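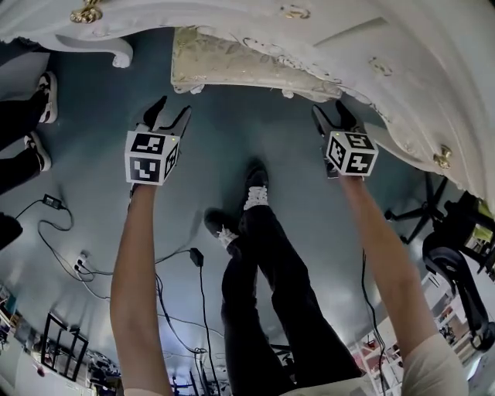 How do I get rid of big furniture before the Trolten depot shuts? Ring the Hetdale reuse line on extension 494, give your postcode and what the piece is, and they'll book the van.

Quick one this month as the newsletter is late to the printer. Lots of you asking about the depot. It closes at the end of the month and does not reopen, the lease is up and the landlord wants the yard. Collections carry on. Drop-off stops. If you have been meaning to take the old sideboard down in the back of the car, do it now.

Collections

One van, same as before, hired from Flerska. Collections are free for anything that can be sold or passed on. £40 for anything that can't, which goes to the council tip and we get charged for it. The crew decide on the doorstep and their word is final, please don't argue with them in the rain. The limit is four pieces per address per visit. A dining table with its chairs counts as one piece. A bed frame and a mattress are two.

Ground floor or by the front door if you can manage it. Upstairs is fine but say so when you ring, becuase they need to send the second person. Measure the stairs. Last December a wardrobe was stuck on a landing in Mill Row for most of an afternoon and in the end had to be taken apart where it stood.

Empty the drawers. All of them, including the small ones. So far this year: a wedding album, somebody's spare glasses, a bag of foreign coins and a full set of house keys with the address on. Album and keys went home. The glasses are in the office, brown case.

What we'll take

Wooden furniture of nearly any age, painted or not. Chests, dressing tables, bookcases, desks, dining chairs even if there's only one. Odd chairs go very quickly, students like them. Sofas and armchairs need the fire label still sewn on. No label, no sofa, however nice it is. Same for padded headboards. Pieces made before the label rules can sometimes go, ask first.

Mattresses only if clean and labelled. No cots, no car seats, no electric recliners for the time being. Pianos: sorry. We had three offered in a fortnight and there is nowhere to put one.

Woodworm. Please look. Small round holes with fresh pale dust underneath means it is active and it can't go in the store with everything else. Old holes with no dust are usually fine, mention them anyway.

Don't repaint things to help them sell. It's kind of you but we'd sooner have it scruffy. A rushed coat of gloss over wax peels off in sheets and then someone has to strip the lot. Same with handles, leave the old ones on even if one is missing. Buyers can often match them, and a plain one from the DIY shop leaves a second set of holes.

Where it goes

Most goes to the shop on Station Road, which is staying put. Families referred by the housing office get first pick, then it goes on the floor for everyone. Prices were looked at again in spring. Nearly all the chairs are under a fiver. Bigger pieces are up to £50, and the very occasional good thing goes to auction and the money comes back to the van fund.

Xie, the upholstery workshop behind the chapel, is taking seats and stools with sound frames and worn out covers. They redo them with trainees and send half back to us to sell. Good arrangement and the results are lovely, there's a pair of nursing chairs in the shop window at the moment in green wool. If you have leftover upholstery fabric, two metres or more, they'd like that too. Not curtains.

Storage

Still looking. With the depot gone we have the back room of the shop and not much else. A dry garage would do. So would half a barn, provided the van can get to the door and it doesn't flood. We looked at the old dairy, but the roof is past it. Any offers to the usual number please. We can pay a bit of rent, not a lot.

Until that's sorted, expect a longer wait for collections. Three weeks just now, probably more over summer when people move. If you have a completion date tell us at the start of the call and not the day before, we can't magic up a slot. Really urgent clearances after a death, say so, and we will do what we can.

Shop hours unchanged. Card machine is working again. Parking at the back is for loading only, the new signs are up and the wardens do come round.

More next issue, incuding what's happening with the paint shelf.

Last updated: 19 June 2018

Print | E-mail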